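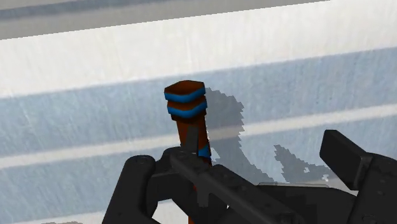 Pipe on the bed, week three

Posted 2nd April

I have been collecting grasping examples for Doverwood since January, and for the last three weeks I have been doing bedrooms. I said I would write down how the collecting goes while I still remember the details, so this post is about that. The training side is Ubaldo Pace's job and he can write his own post.

Short version for people who are new to the blog: Doverwood is a small project that tries to teach a simulated arm to pick up one named object in a messy room. All of it happens in simulation. I sit at a desk with a hand controller and drive the arm, the software records what the cameras see and what I told the arm to do, and each recording that ends well becomes one example. We wanted 2,000 good ones before the first proper training run. We now have 2,172, because I kept going while Ubaldo was fixing the loader.

How a session goes

The rooms come out of a scene generator we call Mellau. It picks a room, some furniture, wall and floor materials, and then scatters objects on whatever flat surfaces it can find. It does not care if the objects belong there. A person would not put a pipe fitting on a bed next to a stuffed panda and a monitor, but Mellau will, and for our purpose that's fine. We don't want the model to learn that pipes are only found in garages.

I do 30 recordings in a session and then stop. I tried doing more in January and the later ones were bad. I got impatient and came down on the object too fast, and the policy we trained on those early recordings did the same thing. It would rush the last stretch and knock the object over. All of those were thrown out.

At the start of each recording the arm is in a rest pose, and the name of the target comes up in text at the top of my window. I read it, find the thing, move over it, line up the fingers, go down, close, lift. If the object is still in the gripper after the lift, I press the key that marks it as good. If not, I mark it as bad and it goes in a separate folder. We keep the bad ones. We don't train on them yet, but Ubaldo wants to use them later for a model that guesses whether a grasp is going to work.

I have two views open while I drive. One is a room view from off to the side, which I use for getting the arm across the bed. The other is the close view down by the fingers. I switch my eyes from one to the other a lot, and most of the skill in this job is knowing when to switch. Too early and I have no sense of where the rest of the arm is. Too late and I have already bumped something.

The pipe

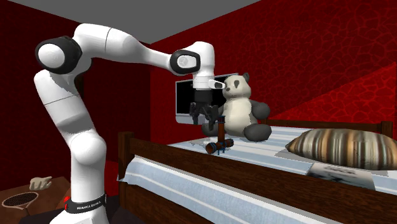
The T-shaped pipe standing on the bed, gripper open over it.

The pipe has been the target in more sessions than any other object this month. It's a T-shaped fitting, rusty orange-brown, with dark blue-gray flanges. When it stands with one leg up, the sensible grasp is on that upright leg, below the collar.

The collar is what makes it hard. It sticks out wider than the part below it. If I come straight down with the fingers not open far enough, one of them lands on top of the collar and the whole piece tips. If I come down wide enough but stop too high, I am closing on the collar itself, and it has angled faces, so the fingers slide off during the lift. The good grasp is lower on the shaft, where the sides are flat. To get there I have to go down until the fingers hide a lot of the pipe in the close view, and that felt wrong for the first few days. I kept stopping early because I wanted to see what I was grabbing.

Now I do it in this order:

Get the wrist over the pipe using the room view only.

Turn the wrist before going down. Turning it down low is how I used to hit the neighbors.

Open the fingers all the way, even if it looks like too much.

Go down slowly with one finger closer to the shaft than the other, then shift sideways to center. Ubaldo asked why I don't center first. I can judge the near finger well and the far finger badly, so I place the near one and let the other follow.

Pause before closing. The pause is in the data too, and I think it helps. The policy trained on my later recordings also slows down there.

Things in the way

The panda behind the pipe is soft-looking but in the simulator it is a solid shape, and the arm can push it. In a few recordings the wrist brushed it on the way down and it shifted. I had been marking those as good if the pipe got picked up. Ubaldo looked through a batch and asked me to mark them separately, so now there is a third key, "good but touched something." I went back and relabeled the old ones, which took most of a day and was the dullest part of the whole month.

The monitor is a different problem. It has a black screen and our gripper is black. With the fingers in front of it in the room view, I lose the outline of the gripper, and I would guess the model does too. We talked about painting the fingers a brighter color in simulation. We decided against it. If this ever goes onto a real arm, the fingers will be the color they come in, and I would like the model to have met the awkward case.

Shadows bothered me more than I thought they would. In the close view there are big gray ones lying across the striped sheet, and they have jagged, blocky edges because of how the renderer draws them. For the first week I read the shadow of the pipe as part of the setup and steered by it, which works until the light moves. Mellau moves the light between recordings. One time it comes from behind the arm, the next time from the side, and the shadow goes somewhere else. After a while I stopped looking at it. I hope the model does the same, and the only way I know to get there is to have plenty of recordings with the light in different places.

The sheet is striped too, and so is the pillow in this room. Stripes on stripes is hard on the eyes by the end of a session. I asked if we could have a plain bed, and Ubaldo said there were plain beds coming in the next set.

What I write down

Each session gets a text file with the same few lines in it: room number, target, how many good, how many bad, how many touched something, and a comment. The comment is free text and it's the only part I go back and read. Some from the last few weeks, copied as they are:

"Pipe on its side in this one, easier, grabbed the long part."

"Arm started very close to the bed, elbow high, had to go around."

"Target was the racket on the low table. Took the throat. Good."

"Controller drifted left all session, recalibrated after. Check these before using."

"Pillow as target. Not sure a pillow grasp means anything in this simulator."

The drift one mattered. The hand controller is an old one I had shipped over from the Stolusberg office, and when it warms up it reads a small push to the left that I am not making. I correct for it without thinking, so the video looks normal, but the recorded commands have a lean in them. Ubaldo saw it as a bump in a plot. We dropped that session and I now let the controller sit switched on while I make coffee, then calibrate, then start.

Numbers, for what they are worth

The 2,172 is good recordings only, after the relabeling, with the "touched something" ones taken out. It covers every room type we have, so kitchens and the one office as well as bedrooms. I would not read too much into the total. A lot of recordings of the same pipe from nearly the same starting pose are worth less than a handful from odd places, and I was slow to learn that. In January I let the arm start from the same pose every time because it was more comfortable for me. Since then the start pose is random within limits, and my success rate went down, and the policy got better.

Next

Ubaldo has the first training run queued on the machine in Monti. It should be done by the end of the week if the loader holds up. While it runs I'm going to start on the next room set, with the plain beds, and try the pipe in poses where the upright leg is leaning against something. I also want to try a few recordings done left-handed, to see if the approach comes out different enough to be useful or just worse.

A reader asked after the last post if they could help record. Not at the moment. The setup only works on my desk, and the calibration is the fiddly kind. If that changes I'll put a note in the sidebar.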